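Home Stories Poems Submit Archive

The Last Bus to Edumham

Missed the 5:40. Course I did. Ran the whole length of the Nukamwood platform with one shoe undone and my sister's casserole dish under my arm, and the driver looked right at me and pulled out.

So. Next one in 90 minutes. Rain coming sideways off the paddocks.

The kiosk was shut. Mansour's across the road was open — lights on, at least — so I went there and stood dripping on the mat. I had 2 dollars and a ticket home. Mum had been in hospital since April and I'd visited once. Once. My sister kept count, she'd tell you.

"Kitchen's closed," said the woman at the till. Then she looked at the dish. "What's in that?"

"Nothing. I'm giving it back."

She laughed, not nastily. Put the kettle on anyway.
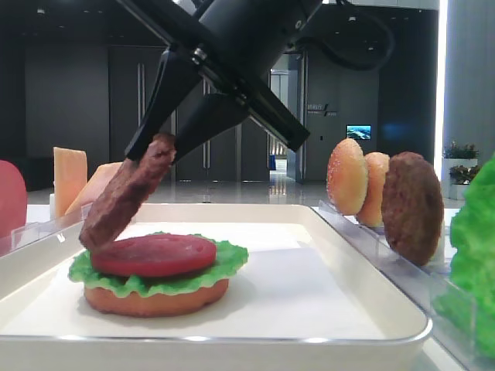 Lettuce, tomato, then the patty.

I used to play shops with Mum on the back step. She'd order lunch and I'd bring it out on a lid, all the wrong things, and she'd pretend to chew. 1,000 lunches, easy. Never sent one back. I told the woman this, I don't know why, I was tired and teh tea was too sweet and it just came out.

"Ring her then," she said.

Phone was on nearly nothing. Rang the ward. Rang and rang. Room 243, I said, and they put me through, and there was Mum, cross as anything about the telly.
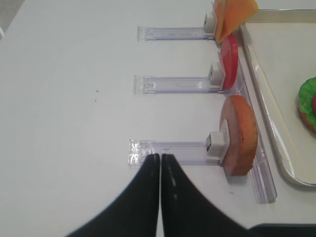 "Where are you?" she said.

"Nukamwood. Missed the bus."

"You always miss the bus." Breathing a bit. Then — "What's for lunch, love?"

I looked at the empty dish. Rain on the window. Behind me the woman turned the sign over and sat down with her back to me, pretending to read the paper.

"Soup," I said. "Cheese toastie. Bit burnt."

"Lovely," said Mum. "I'll have two."

The phone died somwhere after that. The bus came at ten past seven.

Comments

ivau_reader: Crying at my desk, thanks a lot. We played shops too, mud pies mostly.

tidewater: Liked it but did she get the dish back to the sister??

gumleaf: More from this writer please. The ward phone bit was spot on.

Contact the editors | Copyright Ivau Short Fiction | Back to top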